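**Bovitar cable dress kit, medium – 3 out of 5**

Second-hand arm, bin picking on coloured blocks, one gripper. Bought the kit in October to tidy up the cables. Posting now because of what happened on the last long run.

What you get: hook and loop straps, a couple of clamps, a bag of screws, a leaflet. Leaflet is no use. Fitting took me an afternoon, would've been less if the screws had been the right length for our bracket. Vikas had some in a drawer.

**The fault**

Set it going on a 2000 pick run. First 60 fine. Then the gripper stopped closing part way through a pick, arm carried on to the drop point with nothing in it, went back, did the same again. No alarm. The controller thought all was well.

Hit the stop, had a look. Connector had been tugged half out at the wrist. The strap nearest the wrist had slid back up the arm, so all the slack ended up at the front end and the loop caught the side of the bin when the wrist turned. Pulled a bit more each time it caught, I'd guess. No damage to the arm. Small nick in the yellow cable, taped for now.

Worth saying – the arm never felt it. If you're trusting the collision settings to notice a snagged cable, test that seperately. Ours are tighter now but I wouldn't rely on them.

**Good**

- Straps are strong, none have torn
- Easy to undo with gloves on
- Doesn't mark the paint

**Bad**

- They slide on smooth round covers. Badly. A turn of rubber tape underneath helps
- Nothing in the kit for the wrist end, where you need it most
- Leaflet shows a straight arm, ie the one position where any cable looks fine
- Got in touch with Bovitar, had a polite reply from a Helmut Gerlach saying fit more straps. Which they sell

**Where we are now**

Run speed down while I sort it. Strap by the big joint holds well, that one I'd buy again. From there on to the flange it's still too loose for my liking, the yellow one swings wide and the black ones sag inside it. Fine over the middle of the bin. Less fine near the walls, and the blocks do end up against the walls.

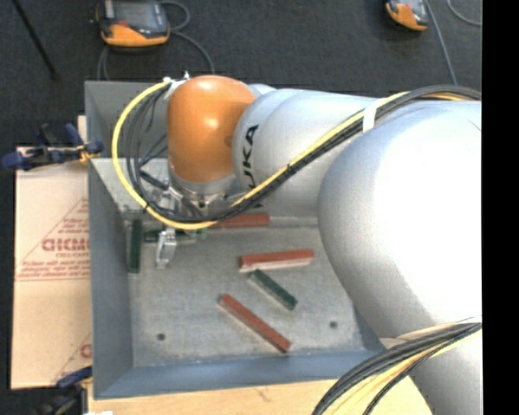
**Would I buy it again**

For the upper arm yes. For the wrist no, Shanti is trying a Drorkitz sleeve on hers and I'll wait to see how she gets on with it. If you've allready got the kit, wiggle the gripper through its full turn by hand speed at every corner of the bin before you leave it running, and watch the cables not the fingers.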